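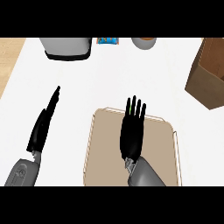 水曜

朝6時起床。印刷の残りを片付ける。算数の文章題を1000問入れた教材集のうち、今月使う範囲だけを抜き出して200枚。片面印刷、余白は左のみ広め。穴あけ位置がずれるので、用紙は一度に多く送らない。

Oruraの教材の契約をどうするか、先週から保留にしている。試用期間は90日で、更新しなければ自動的に閲覧のみになる。閲覧のみの状態で学習記録が書き出せるかどうか、説明のページには記載がなかった。試したところ、書き出しの項目は残っているが、出てくるのは単元名と正答率だけで、解答の日付が抜ける。学年末の報告書には日付が要る。仕方がないので、記録は従来どおり紙の台帳につけ、Oruraは演習用と割り切る。

午前は分数。通分までは問題なし。帯分数の引き算で繰り下げを忘れる誤りが続いた。同じ型の問題を続けて解かせると直るが、型を混ぜると戻る。明日は混ぜた問題から始め、間違えた型だけ後で補う。順序を逆にした場合の差を見たい。

国語は音読と要約。要約の字数制限を外したら、かえって短くなった。次回は制限なしのまま、接続詞の指定だけ入れる。漢字の書き取りは休み。

午後、Cilvilleの図書館へ。家庭学習者用の貸出枠は一般と別扱いで、期間が長い。予約していた理科の資料3冊を受け取る。うち1冊はVandenbergheの植物図鑑で、版が古い。分類が今の教科書と合わない箇所があるため、科の名前は別の資料で確認してから使う。図版は良いので、葉脈の観察にはこれで足りる。閲覧室でコンパスの使い方の冊子も見たが、借りずに戻した。

帰宅後、Nomvilleの無料教材サイトから白地図を取得。PDFの解像度が低く、A3に拡大すると海岸線が荒れる。A4のまま使う。利用条件は家庭内の複製のみ可で、共同学習の会で配るには別に申請が必要とのこと。会では使わない方向で、自作の地図を当てる。作図は週末。

費用の記録。今月の支出はインクと用紙だけで、教材費はゼロのまま。インクの減りが早い。図の塗りつぶしが多いプリントは下書き品質に落とす設定にした。罫線が少し薄くなるが、鉛筆で書き込む分には支障なし。

夜、時間割の修正。理科を午前に移し、算数を2コマに分割する。1コマ目は新しい単元、2コマ目は前日の誤答のみ。昼食後の枠が空くので、読書に充てる。英語の聞き取りは朝食前に置いていたが、開始が毎回遅れるので夕方に変更。表は冷蔵庫の扉のものと差し替え済み。

台帳の12月分の見出しがまだ書けていない。明日の朝、印刷の前にやる。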